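Lemon curing

Lemon curing is the controlled storage of harvested lemons between picking and sale, during which the rind changes from green to yellow, becomes thinner and more pliable, and the proportion of recoverable juice rises. The term covers both the older practice of holding fruit in ventilated sheds and the modern use of rooms with regulated temperature, humidity, and gas levels. It is distinct from preserving in salt, which is sometimes called curing in cookbooks.

Background

Lemons differ from many tree fruits in that they are commonly picked by size instead of color. A picker carries a ring gauge and clips any fruit that will not pass through it, whatever the shade of the rind. A single picking therefore contains fruit at several stages, from dark green through light green and silver to full yellow. Lemons left on the tree until yellow tend to be large and thick-skinned, with a shorter storage life. Curing allows the grower to pick at the preferred size and finish the color afterward.

The fruit is non-climacteric. It does not have the sharp rise in respiration seen in bananas or pears, and its sugar content changes little once it is off the tree. Color change results from the breakdown of chlorophyll in the outer rind (the flavedo), which uncovers the yellow pigments already present. Loss of water from the rind accounts for most of the thinning.

Process

Fruit arriving at the packing house is washed, sorted by color, and placed in slatted boxes. Dark green lots go to the back of the storage room, as they will be held longest. Light green and silver lots are stacked nearer the door. Fully yellow fruit is normally packed without curing.

Rooms are kept cool and humid, with air moved slowly through gaps between the stacks. Low humidity causes shriveling at the stem end. High humidity combined with still air favors green mold and blue mold, both of which enter through breaks in the rind. The button, or calyx, is watched closely during storage. A green, firmly attached button indicates sound fruit, while a black or missing button leaves an opening for stem-end rots.

Where faster coloring is wanted, a low concentration of ethylene is added to the air. This shortens the process but also ages the button, so treated fruit is sold promptly. Carbon dioxide given off by the fruit must be vented, since a buildup slows the loss of green color.

Chilling injury limits how cold the room may be. Symptoms include pitting of the rind, brown staining of the membranes between segments, and a watery breakdown of the tissue. They often appear only after the fruit has been returned to warmer air.

The Tudton sheds

The lemon sheds at Tudton are a well-documented case of curing without mechanical cooling. The main building was raised on stone piers, with floor vents opened at night and closed before sunrise. It held 368 stacks at full capacity. Dark green fruit picked in December was held for up to 13 weeks, and the manager's ledgers record the weight of each lot on entry and removal.

Elsa Rissanen transcribed the ledgers and found usable entries for 217 lots. Her figures show greater weight loss along the west wall, which she attributed to afternoon heating. Debashish Pramanik later disputed this, noting that the west stacks were the last to be cleared and had simply been stored longer. The question has not been settled – the ledgers give stack numbers but no plan of the floor.

Grading after curing

Cured fruit is sorted a second time. Decayed and shriveled lemons are removed, and the remainder is graded by size, rind texture, and evenness of color. Rough or misshapen fruit is diverted to juice and oil extraction. Many packing houses apply a thin wax to replace the natural coating lost in washing.

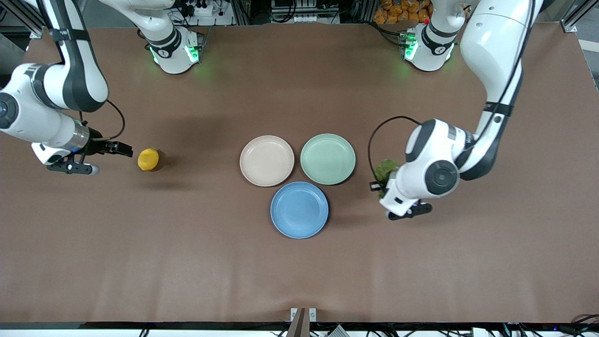 Color at the end of curing is judged by eye or by comparison with printed charts, and the accepted range varies among buyers. Most retail grades call for a yellow rind, as on the single lemon lying on the brown tabletop near the three round plates. Rind color alone does not indicate juice content or acidity, and both are measured by cutting a sample from each lot. Lots sold for juice may be released while still partly green. After release, cured lemons are kept away from strong-smelling goods and from fruits that give off large amounts of ethylene, such as apples.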